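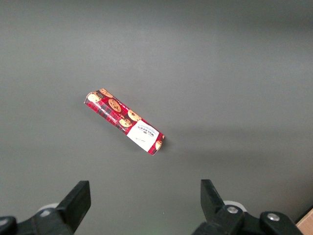

A box of cookies in red tartan, on a gray tabletop.

The long wait for a name

Fevers every few weeks since she was a baby. Mouth sores. Knees that swelled up and then, a few days later, didn't. By the time Rana was in fourth grade her mother had a binder of lab results thick enough to prop a door, and no diagnosis.

Rana (a middle name, the family asked for that) is one of a growing group of kids whose immune systems switch on with nothing to fight. No germ. No allergy. The alarm just goes off. Doctors call these autoinflammatory diseases, and they are a separate business from autoimmune ones like lupus, where the body makes antibodies against itself. Here it's the older, cruder part of the immune system. The part that does fever and swelling.

Some of them come down to one gene. Many don't, or the gene hasn't been found yet, and that second pile is where Ghizlane Abdel Rahman spends her working week.

She's a pediatric rheumatologist, runs a fever clinic two mornings a week, and talks fast. We spoke by phone on 3 March 2021, between patients, twice interrupted by a pager.

"Parents come in and they want the test," she says. "The one test. I have to tell them we read the genes and we may get nothing. Or we get something and we don't know what it means, and that's worse for some families."

The something is called a variant of uncertain significance. One letter changed in a gene that might matter. Could be the cause. Could be the sort of thing an uncle has too, and he's fine. Labs report it, clinics file it, families google it at 1 a.m.

Rana had one of those. It sat in her chart for years.

Her clinic is part of a small research network called Illier, which pools records from children with unexplained fevers. The registry holds 2,184 of them now. Doesn't sound like much next to the big heart studies. For diseases where a single hospital might see one patient in a decade it is a lot, and it means a strange result in one city can be laid next to a strange result in another.

That is mostly how it goes these days. Sequence first, then hunt for a match. Twenty years ago you needed a hunch about which gene, and a lab willing to spend months on your hunch. Now the reading is quick and the interpeting is slow.

A match, when there is one, still has to be proved. Take blood from the child, warm the cells, poke them, see what signals come pouring out. Compare with the parents. Put the changed gene in a cell line and see if it misbehaves the same way. Abdel Rahman's colleagues have 40 variants in line for this kind of work and one bench to do it on.

Money is the usual trouble. Insurers will often pay for the sequencing and stop there. The follow-up is research, and research runs on grants. A family foundation, Bokside, covers part of the bench work for Illier, and gives out travel help too, up to $1,000 per family per year. Rana's mother used hers on gas and a motel.

Treatment doesn't always wait for the answer. It's one of the odder things about this corner of medicine. If the blood markers look right and the fevers are bad enough, a doctor may try a drug that blocks one inflammatory signal and see what happens. A good response is a clue in itself. A poor one, also a clue, though a harder one to explain to a nine-year-old who's just had a month of shots.

Rana had two drugs. The first did nothing much. On the second the fevers got further apart, then shorter, and the following May she went the whole month without one. Her mother wrote that in the binder in red pen.

The gene result came later. A second child turned up in the registry, same gene, a change a few letters along, and near enough the same story down to the knees. Two isn't proof. "Two is a reason to keep going," Abdel Rahman says. The cell work is under way and she won't name the gene until it's done, fair enough.

She also worries about who is missing. Most reference databases lean heavily on people of European descent, so a variant that is common and harmless in, say, North Africa can look rare and alarming on a report. Her own family is Moroccan. She has seen children labeled with diseases they don't have. Illier has started recruiting healthy volunteers from communities near its clinics to fill in some of the gaps, and a partner lab, Ilness (one L, yes, an old joke that ended up on the paperwork) is doing the sequencing at cost.

For the families, life goes on being calendars. Shot days, blood draw days, the school nurse who needs the letter again. Rana gives herself the injections now. She picks the leg. Her mother holds the cold pack and isnt allowed to talk.

The next registry meeting is online again. Her case is on the agenda, third item, after the one about consent forms.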